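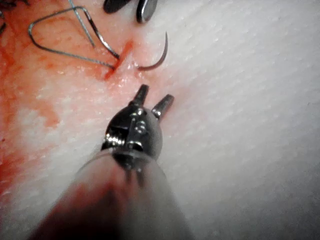 Orham, le disque de la patience

Corinne Pruitt a enregistré les voix de « Montoya » un lundi, entre six heures et midi, dans la cuisine de sa sœur. Le reste du disque a pris trois ans. Le quatuor Orham n'avait plus rien sorti depuis « Clestum », premier album tiré à 500 exemplaires et vendu surtout à la fin des concerts, sur une table pliante.

Le groupe avait alors la réputation de jouer lentement. Elle était méritée. Les morceaux de « Clestum » dépassaient souvent les dix minutes, avec un harmonium tenu par Wendell Dvorak et une batterie qui n'entrait parfois qu'au dernier tiers. « On avait peur de couper », reconnaît-il. « Dès qu'une prise nous plaisait, on la gardait entière. »

Pour « Montoya », le quatuor a travaillé autrement. Farzana Seneviratne, arrivée à la basse après le départ d'Ezekiel Brannigan, a demandé que chaque chanson soit d'abord jouée à deux, guitare et voix, sans effets. Il y en avait 18 au départ. Neuf figurent sur l'album, dont la plus longue dure un peu moins de six minutes.

Le changement s'entend dès « Erurico », qui ouvre la face A. La basse porte la mélodie, la guitare se contente de quatre accords et Pruitt chante presque sans vibrato, très près du micro. Le refrain n'arrive que deux fois. Plus loin, « Les Digues » retrouve l'harmonium des débuts, joué dans le grave, avec un bruit de soufflet que la productrice Loretta Dunleavy a laissé au mixage. Brannigan revient d'ailleurs sur ce titre, à la clarinette basse.

Tout n'est pas du même niveau. « Sept heures du soir » tourne en rond et l'instrumental qui ferme la face A aurait pu rester dans les cartons. La seconde moitié est plus solide, surtout « Plaine », où la batterie jouée aux balais s'arrête net avant le dernier couplet.

Sur scène, le groupe reprend le disque dans l'ordre, puis deux titres anciens raccourcis. La tournée commence en mai dans des salles de quelque 700 places, les plus grandes qu'Orham ait connues. Dvorak y emporte l'harmonium, qu'il faut réaccorder après chaque trajet. Seneviratne, elle, a déjà commencé à écrire la suite et voudrait l'enregistrer avant l'hiver.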